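Iltell household handling study
Progress report to Plerik, period ending April
Prepared by Yoshinori Ichikawa

1. Work completed

The target for this period was 2,752 recorded trials of everyday handling tasks. All were finished, and 367 were repeated after the first check of the logs. The remaining budget covers the full set of 3,000 without additional funds.

Tasks fall into two groups. The first is placing and picking up single items of food on a table. The second is work on molded household parts with straps, clips or bands attached. Both groups use the same room and the same written instructions.
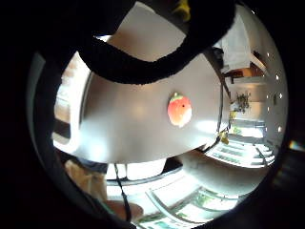

Fruit trials were moved to the start of each session, at the request of the Hirose site. Bruised pieces are taken out of the set and logged by weight. Replacement cost is charged to consumables and stayed under the limit of 700 set in the plan. Lighting has not been changed since the last report. Glare on pale surfaces remains an open item -- a matte cover was tried and withdrawn, as it shifted under load.

2. Molded parts

The second group took longer than planned. Setup time per part was high in the first two weeks and fell once the parts were stored in the order of use. Two instruction sheets were rewritten after operators read the same step in different ways.

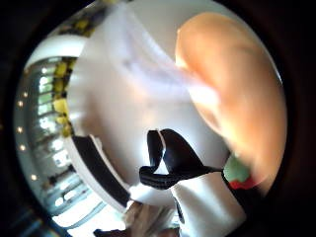
Scoring for this group now separates the body of the part from whatever is fixed to it or resting on it. The earlier sheet had one line for both, and scores from the two sites could not be compared. Color contrast helps the reviewer here: a black hook-like shape against glossy white is easy to locate, even where the white surface itself is washed out by light. White on white is still scored by two reviewers.

3. Next period

- Complete the remaining trials.
- Send the revised scoring sheet to Brirnisora for comment.
- Close the glare item or carry it forward with a cost.

No change to staffing is requested.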